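Two hours at the Pralteo open day

The sign on the door said Witular Robotics Club, Open Day, March 11, 2023, and under it, in marker, PLEASE DO NOT FEED THE ARM. I had been invited by Thandeka Ntuli, who coaches the club and who promised me coffee. The coffee was in another building. I stayed anyway.

Pralteo is a training center on the edge of town, the kind of place with more parking than people. The club pays 600 a term to use its hall on Saturdays and in the school breaks, and most of that comes from selling cakes, a trade the students seem to enjoy more than soldering. There are two teams. One calls itself Claditz and the other calls itself Baloyi, after a math teacher who retired and has, I was told, mixed feelings about the honor.

Both teams are getting ready for the same contest, a regional event where the job is store work. A robot has to take a tool from a bin, carry it to a pegboard and hang it on the right hook. Points for each item hung, points off for each item on the floor. When I read the rules I thought it sounded like a summer job I once had, and I remembered that I was not very good at it either.

Claditz went first. Their plan is speed. The arm swung over, took hold of a screwdriver, swung back and let go a good hand's width before the hook. The screwdriver hit the counter and then my shoe. A boy with a clipboard wrote something down and said "better." I asked what the last one had done. He pointed at a dent in the wall.

Baloyi's plan is patience, and they have a lot of it. Their arm approached the bin the way I approach a cold swimming pool. It stopped, went back, came in again from the left. Shireen Radebe, the team's driver, is sixteen and talks to the thing under her breath the whole time. It took so long to pick up one pair of pliers that a little boy in the front row ate an entire sandwich, crusts included. Then it hung the pliers on the hook, first try, and the room went wild. I clapped too. I'm not made of stone.

I asked Shireen why scissors are harder than a wrench. Packaging, she said. A wrench has a hole at one end and hangs where you put it. Scissors come on a card, and the card bends, and the little slot at the top slides past the hook while you are busy congratulating yourself. In February they ran nothing but cards for two weeks. She keeps a log of every attempt, and it had reached almost 3000 lines. Hanging a card properly is still a coin toss on a bad day. Line 314 just says "no." Line 315 is the same word in capitals.

The part I liked best was the argument over the caulk. A tube is round, slick and heavier at one end, and the two teams disagree about where to grab it. Claditz says the middle, fast. Baloyi says near the top, slowly, and then wait. They have been having this argument for a month and Thandeka lets them, on the theory that it keeps both groups away from the cake money. She told me she has only one firm rule, that whoever drops a tool picks it up by hand and puts it back where it came from. The Claditz kids are getting very fit.

There was a talk after lunch about motors, which I followed up to the word "torque." A father behind me asked what all this costs. The answer was 4000 for the arm, secondhand, and he went quiet for the rest of the talk. His daughter is on the waiting list.

The contest is in the spring. I put a dollar on Baloyi with one of the Claditz parents, who seemed relieved to have a taker. On my way out Shireen was back at the controls, after the caulk again, and I ended up standing there with my coat on until they started stacking the chairs.

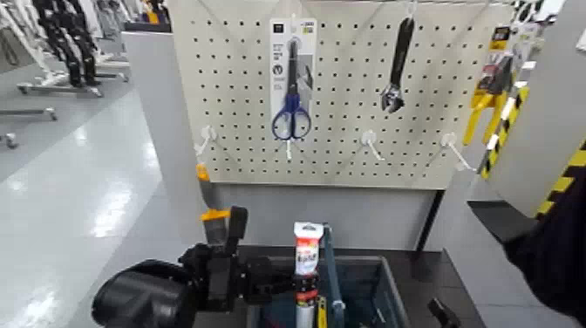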